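Teaching by Hand: Notes from April 2024

I have now completed more than 60 demonstrations of the container and lid task for the Brorklow project. Each is performed by hand with the gripper tool, and the recordings are used to train the robot arm.
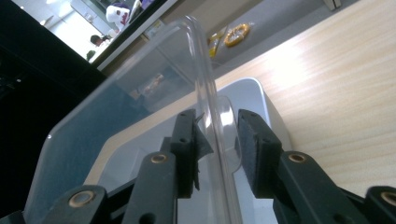
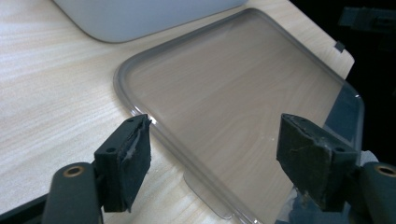
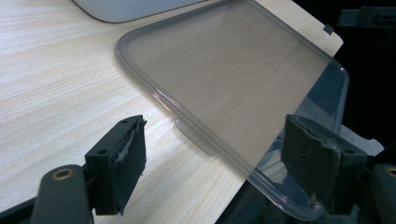 Work at the wooden table, with the gripper open in all three views.

Clear plastic remains the most difficult material. Josefina Maldonado has asked that each approach be slower than it was in March, and I have adjusted my practice accordingly. The target is 80. New foam for the finger pads has been requested from Hadano.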